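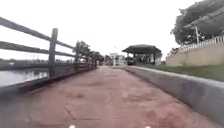 What does a remote driver do all day?
Steers a robot along a path with a handset, so that it can later manage the same path without one.

Skaditz > Work with us > Remote drivers
Last updated: 10th September

We need 2 people to teach our robot, Hilis, to travel along paved paths. You hold the controls, it follows, and your steering is recorded as the lesson. If you wander, it learns to wander, and we all get to discuss it with Napaporn Intarasuk.

The route has water and a wooden fence on one side and a kerb on the other. Keep between them. That is most of the training manual – the rest covers charging.

Shifts are 55 minutes of driving, then a proper break. Expect to repeat the same stretch until you have opinions about individual cracks. Gaming experience is welcome, gaming habits less so.

To apply, write to Vichien Wongsuwan and tell us about the dullest thing you have ever done well.

Comments

Pichit Inthanon: Is there parking for drivers?

Sandamali Talukder: Did this in February. Good company, cold thumbs. Bring gloves you can work a joystick in.

Buppha Wannasri: My dullest thing runs to 72 pages. Is that too long?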